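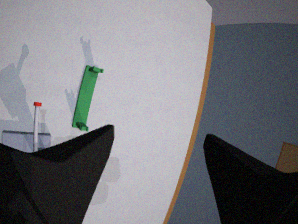

Section 2: Setting Up Your Neva Water Softener

Welcome back! By now the tank should be standing where you want it to live, so let's get it filled and running (put the kettle on first if you like, there is a bit of waiting involved).

1. Turn off the main water valve and open the nearest cold tap until it runs dry.

2. Push the two hoses onto the back of the Neva head. The arrows molded into the plastic show which way the water travels. Hand-tight is plenty, and please leave the wrench in the drawer!

3. Lift the lid and pour in 33 pounds of salt pellets. Rock salt from the garden store leaves a sludge at the bottom that is a real chore to scoop out.

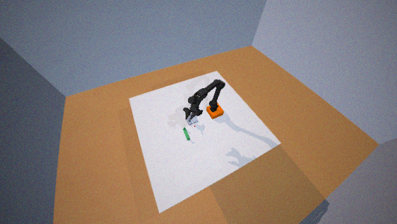
Once the salt is in, add two gallons of water by hand, close the lid and give it a good half hour to settle before you go on.

4. Open the main valve a quarter turn and wait for the hissing to stop, then open it the rest of the way.

5. Hold the Clock button until the display blinks, and type in your hardness number from the test strip.

Note: Regeneration starts at 2:00 in the morning. Light sleepers may want to pick an afternoon hour instead.

Caution: Never run the drain hose uphill more than 8 feet.

If the display shows code 756, the drain hose is kinked. Straighten it and press Reset. For any other code, call the Drerau help line and ask for extension 2218.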